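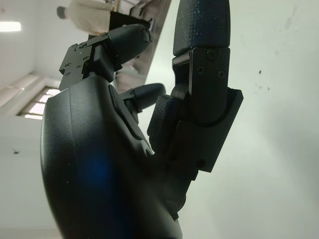
A crosshatched fingertip and plenty of tiny screws

Really Good Toast From a Plain Two-Slot Toaster

I love toast. I love it enough to have opinions about where the toaster sits, so here goes with my whole method, from plugging in to buttering!

Set up first

Clear a patch of table and put the toaster down with the slots facing nothing but open air (no shelf above it, no curtains, no paper towels). Turn it at a slight angle to you. I find the lever easier to reach that way, and you can see straight down into the slots. Run the cord out the back so it never crosses the spot where you'll be working.

Now put a tray right beside the toaster. This changed my mornings! The toast has somewhere to land, the crumbs stay put, and you don't end up juggling a hot slice while hunting for a plate.

Load and lower

Slice your bread evenly. A wedge that's fat at one end will scorch at the top and stay doughy at the bottom, and if it's too thick it'll jam. Drop it in straight, let go, and push the lever all the way down until it catches. Then look inside. You want to see the elements start to glow red. If they stay dark, check the plug before you start fiddling with the dial.

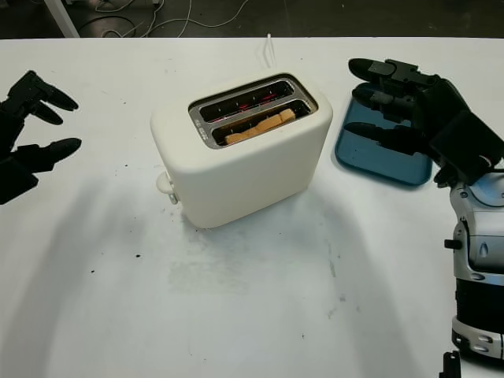 Bread in the front slot, blue tray alongside

Toasting just one slice

On my old Memon the two slots brown quite differently when only one is full, and the side facing the outer wall always comes out paler. If yours does the same, flip the slice around and give it another 40 seconds. Try the same bread in each slot on the same setting and write down which one you like better. I have a sticky note inside the cupboard door and I'm not ashamed of it.

Frozen bread is great too, by the way. Use the defrost button if you have one, or start on low and go again on medium.

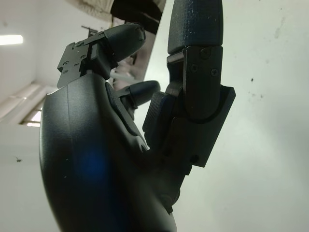
Chun-yin Kuo wrote in to say that rye needs a lower setting and a second round, and that a dense loaf should rest on the counter for 8 minutes after slicing before it goes anywhere near the heat. I tried it with a caraway rye and wow, so much better in the middle!

Getting it out

Wait for the pop. If a small slice sits too low to grab, lift the lever a little past its resting point, which raises the bread on most toasters. Still stuck? Unplug it, let it cool, and ease the bread out with wooden tongs. Never use a knife or fork in there.

Stand the toast up on the tray for a moment, leaning against something, so steam doesn't soften the underside. Then butter, right to the corners please.

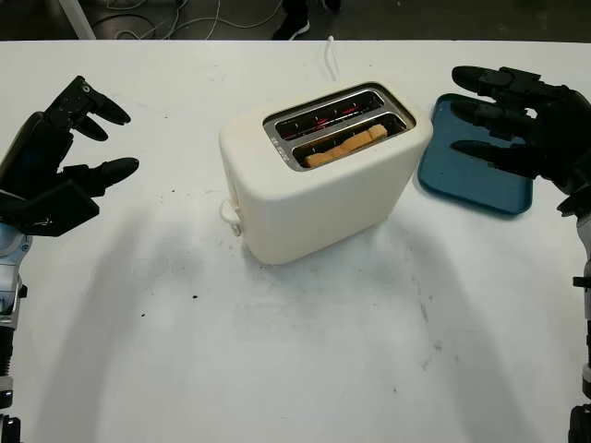

Red elements in the rear slot, a golden slice in the front

Cleaning up

Once everything is unplugged and cold, pull out the crumb drawer if your toaster has one, or tip the whole thing gently over the sink. Wipe the metal top with a barely damp cloth and dry it straight away. I do mine every weekend, usually with the last crust still in my hand.

Next month: cinnamon toast, and what to do with the heels of the loaf.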